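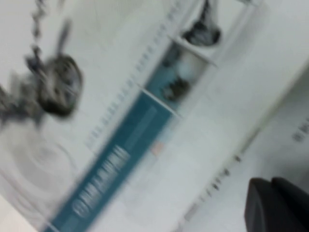
Rania El Khatib writes that a book should go back to a different spot on the table after every recording, and that the habit is harder to keep than it sounds, as the hand returns to the same corner by itself.

Her remark is adopted in this revision of the Kirnby workshop notes. The notes apply to every bench where examples are gathered for the Skyrme learning system, and in particular to work with books and other flat printed goods.

## Before the session

- Clear the work surface of pens, cups and personal papers.
- Wipe the gripper fingers with a dry cloth. Household polish must not be used, as it leaves a film that marks printed covers.
- Choose books of differing thickness. Very thin pamphlets belong to a separate task and should be kept in their own tray.
- Remove loose dust jackets and store them flat.
- Read the task sentence aloud once. If two people at the bench understand it differently, it should be reworded before recording starts.

A session consists of 14 recordings. Operators are asked to rest after each session and to change places with a colleague where one is available.

## Laying out the books

Books may lie straight, at an angle or partly across one another. All three arrangements are wanted. A table on which every spine faces the same way will teach the system very little about any other table, and the October set, which was tidy throughout, had to be supplemented for that reason.

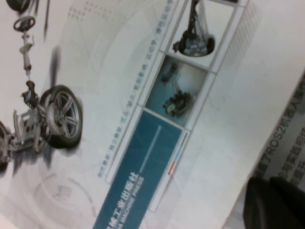
Titles in any language are acceptable. The system is being taught to approach, grasp and set down, and the wording on a cover has no bearing on whether a recording is kept. Covers bearing handwritten names or addresses should be left out.

Glossy covers reflect the ceiling lights. Turning the bench lamp towards the wall usually settles the matter; draping a tea towel over the lamp is not permitted.

## During the recording

Move at an even pace. Lower the fingers beside the book before closing them, and allow a short pause once the book is held. Should the book slip, carry on and attempt the grasp again within the same recording. A recovered slip is a useful example and is to be labelled "recovered". A book that falls to the floor ends the recording, which is then labelled "dropped" and kept in its own folder.

Operators should not reach in to straighten a cover while recording is in progress.

## Labels and storage

Enter the label straight after the recording is stopped. Labels completed from memory at the end of the afternoon proved unreliable at Amden, where 12 had to be withdrawn.

The full set is to contain 1000 accepted examples. At the time of writing, 277 have been accepted. Copies are held on the Grunia drive as well as on the bench computer, and neither copy may be deleted without the agreement of Chaimae Slaoui, to whom corrections to these notes should also be sent.

Books are returned to the shelf upright at the close of work. Damaged spines may be mended with paper tape and a thin line of PVA glue, left overnight under a weight.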